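Atness Work Table, Two-Panel Top
Item 518

The Atness work table is supplied by Skaretti to training rooms, repair benches, and shared workshops. It is intended for light technical work such as preparing and checking network cables, sorting small parts, and assembling equipment that must be laid out in full before work begins.

The top is finished in beige and consists of two panels that meet along a straight seam. The panels are packed separately, so that the table can be carried through a standard doorway and put together in the room where it will be used. The plain, light surface makes small items easy to find, including cable ends and trimmed pieces of wire. Tools and supplies can be kept along the far side while the near side is left free for the work in hand.
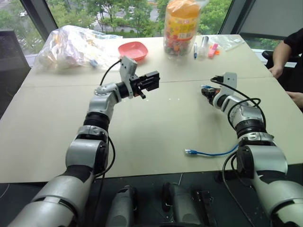

Forer, which has used the table in its cable shop since June, wrote to Skaretti that a blue patch cable and its clear plug stand out well against the beige, and that staff no longer hold each connector up to the window to check it. The same letter asked for a raised lip on the far side to stop connectors from rolling off. A lip is now offered as an optional part and can be fitted to tables already delivered.

Specifications
Height: 77 cm
Weight, assembled: 77 kg
Legs: 4, with leveling feet
Finish: beige
Optional: raised lip, cable tray

Care
Wipe the top with a soft, damp cloth and mild soap. Do not use scouring pads. Small clippings should be brushed from the seam before the surface is wiped. The leveling feet should be checked whenever the table is moved.

Ordering
The price is $1180 per table, excluding delivery. Orders from schools and public offices are handled by Tanabe, which also supplies replacement panels. Please give the item number and state whether the optional lip is required. Panels are not sold in other colors.

Page last revised December 23, 2021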